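Talk notes: where the jug band went
Kondano Folk Club, upstairs room. Slot is 11 minutes, so leave out the washboard digression unless they laugh early.

Open with the Reisinger clip, first verse only. Let the jug come in before saying a word.

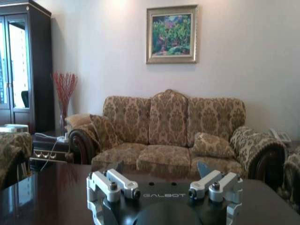
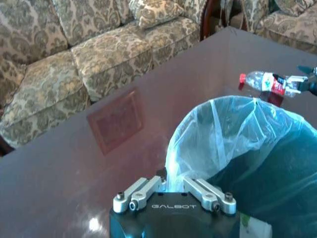

Jug bands were street music first, and the jug was there as the poor man's tuba. You buzz your lips across the top and the vessel does the rest, or refuses to. Any hollow thing will give you something, and players in this town have tried most of them. Pause on the glossy dark table. A polished top like that is the other half of the band: knuckles for the offbeat, flat of the hand for the one, and a landlord asking you to stop.

Next: the Zamer songbook. It has 85 tunes, and I would say 5 of them are different. Read out two first lines and ask which is the train song. (Both are the train song.)

Play the Cellow reissue here. Warn them about the hiss. Some collectors prefer it to the singing, and on side two I see their point.

Words to explain if asked:
stovepipe – a longer, sulkier jug
kazoo – no explanation has ever helped

Then the borrowing question. A verse turns up in one song, goes missing, and comes back years later in another with a new town in it. The Kondano version has a river we haven't got. Sing it anyway, key of G, everybody on the chorus.

Handout: 100 copies printed, chairs for far fewer. Leave the spares by the bar.

Questions until the raffle.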